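Section 4: Setting Up Your Memory Verse Station

Welcome back! By now you should have your leader's binder sorted and your room plan taped up somewhere you will see it. This section walks you through the memory verse station, the part of the Kurkbridge Children's Bible Kit that the preschoolers tend to run to first and leave last. Give yourself a quiet half hour the first time. After that you will have it ready in the time it takes the coffee to brew.

If you are using the kit with children older than six, skip ahead to Section 5, where you will find the longer verses and the partner games.

Before you begin

Have these close at hand:

The verse cards for the current unit (the green box)
One low table for every six children
The letter bag
Sorting plates, three to a table
A roll of painter's tape
The station sign and its stand

Note: The letter bag and the verse cards are packed separately, and the cards are on the bottom. Please check under the cardboard divider before you write to us about missing cards. We have all done it.

Setting up the table

1. Choose a spot away from the door. Little ones look up every time somebody's mom or dad walks by, and you will lose them halfway through the verse.

2. Wipe the table down and let it dry.

3. Take out the verse card for the day and read it over to yourself, out loud if you can. The short form is printed in large type on the front, and the full verse is on the back for you. For Unit 1 the short form is "God is love," from 1 John 4:8, and it makes a lovely starting place because the words are so small.

4. Pull the letters for one word only. For a first lesson we suggest LOVE. It is tempting to put out the whole verse, but a preschooler looking at that many letters will usually start building a tower.

5. Set the plates out with a hand's width of space between them, and put the letters on the table where everyone can reach.

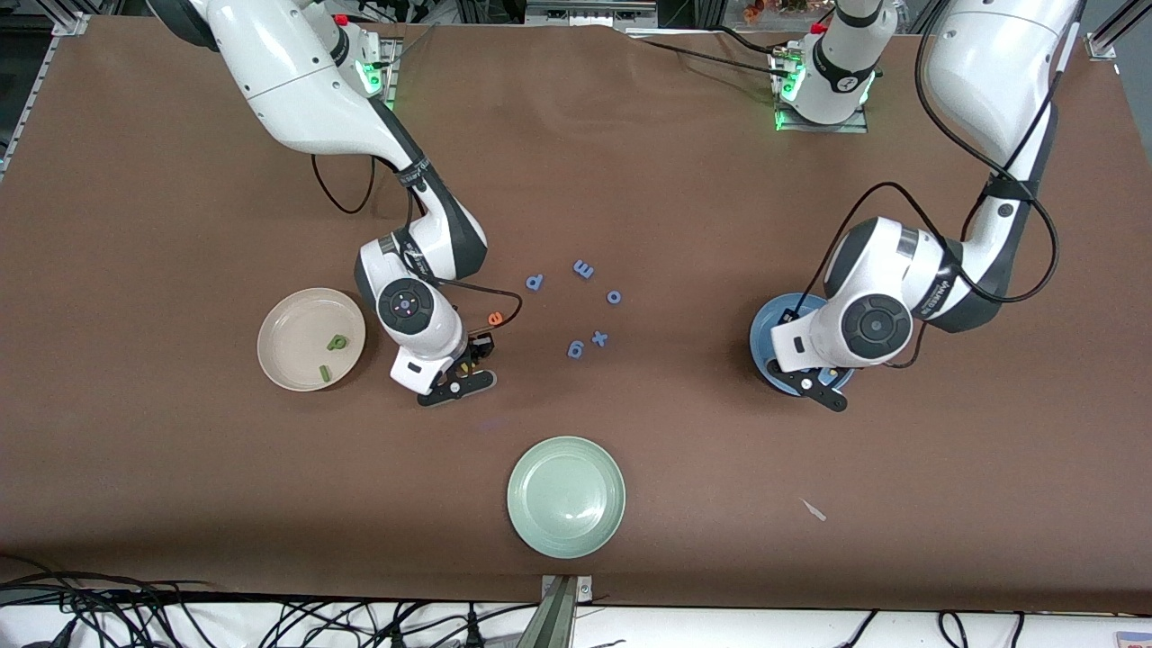

Plates and foam letters on the tabletop.

6. Tape the verse card to the table edge nearest you, facing the children. Keep the tape off any painted surface that belongs to the church — a lesson we learned in our own fellowship hall, and one I would be glad to spare you.

7. Put up the station sign last. Once that sign is standing, they will come.

Caution: Foam letters are a choking hazard for children under three. If your class includes toddlers, leave the letter bag closed and use the large picture cards from the blue box. Siblings who wander in during pickup count too, so close the bag before you open the door.

Leading the activity

1. Gather the children and say the verse together twice, slowly. Clap on each word if your group likes to clap (ours would clap through the entire service if we let them).

2. Hold up the first letter of your word and ask who has that letter in their name. Take your time with this. It is the part they talk about in the car on the way home.

3. Invite one child at a time to find the letter and put it on a plate. Go around the table until the word is finished.

4. Say the word together, and then say the whole verse again.

5. Close with the short prayer at the bottom of the card, or with one of your own.

Note: Some children will know every letter and some will know none, often in the same family. Praise the finding and leave the spelling alone. If a letter ends up upside down, let it be.

If the children lose interest

Five minutes is a good long stretch at this age. When they begin to wiggle, put the letters away and sing the verse to any tune they already know. "Twinkle, Twinkle" will carry nearly anything if you are willing to squeeze a syllable here and there. You can always come back to the table after snack.

Putting things away

1. Let the children help drop the letters into the bag. Count them in together if you have the time.

2. Wash the plates if they have been handled by sticky fingers, and dry them before stacking.

3. Return the verse card to the green box, behind the divider for its unit.

4. Peel up the tape right away. It comes off much harder after a week.

Replacement parts

Letters do vanish, mostly into pockets. To order more, use the form at the back of this guide and ask for part 493, the letter bag refill. Verse cards for a single unit are part 50. Please write the name of your church on the form as well as your own, so the parcel finds its way to the right office.

Clementina Peixoto reads the letters that come in about this kit, and she is always happy to hear which songs your class has been singing.

Continue to Section 5: Verses and Partner Games for Ages Six to Eight.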